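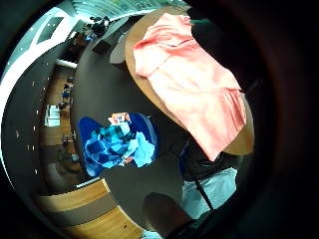
Member from the Zotetti end asked why the parking notice went out before the last minutes were even approved. Chair: fair point, wont happen again.

Minutes of last mtg approved, 2 corrections.

Parking, Ibarra lot. 14 spaces marked, not enough on market days. Vunalell to quote for repainting. Deferred to March.

Drains. Rurker bill came in at $508, higher than the estimate. Paid under protest. Ask for itemized copy.

Newsletter. No editor still. Short issue only, two pages.

AOB: gate code to change, notice to folow.

Closed 8:40 pm.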